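Virnodel Wrist-View Practice Set
Simulation pack, version 5
Updated 13 May 2020

I'm Harsh, and I look after the simulation packs here at Ullmont. Virnodel started life as the test bed for a paper Sofia Liapis and I were writing, and enough people asked for it afterwards that we tidied it up and gave it a page of its own!

The question behind it was pretty simple. If a robot arm learns to pick things up using only the view from its own wrist, how much does it matter when the thing it wants is barely in sight? Most training sets we'd tried (our old Balline one included) start with the target nicely in the middle, so the arm never gets much practice at looking for it. In Virnodel the starting positions are scattered on purpose, and plenty of them are a bit mean.

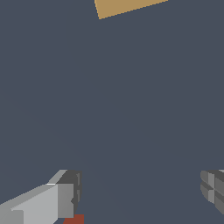

Wrist view from the simulator, gripper open, with a little of the red object at the bottom edge and part of the tan one at the top.

You get 562 starting positions, sorted into 6 difficulty bands. The look is very plain – flat colours, no textures – and I'm rather fond of it. It runs quickly on an ordinary office computer, and when a grasp goes wrong you can blame the method and leave the wallpaper out of it.

Now, the result. We trained the same learner twice, once on centred starts and once on the scattered ones, then tested both on the hardest band. The scattered version finished 18 percentage points ahead on successful grasps. I'd hoped for a gap but I didn't expect one that big, and Sofia made me run the whole lot again before she'd let me write it down (same answer, thankfully). On the easiest band the two came out level.

One grumble of my own: objects right behind a fingertip still trip it up more than I'd like. We're working on that with the Sachdeva arm model, which has slimmer fingers.

In the pack: starting positions, scene files, our training settings and the scoring script.
Licence: free for teaching and research, paid for commercial use.
Support: write to Harsh Chaturvedi through the contact form, and tell me which band you're stuck on.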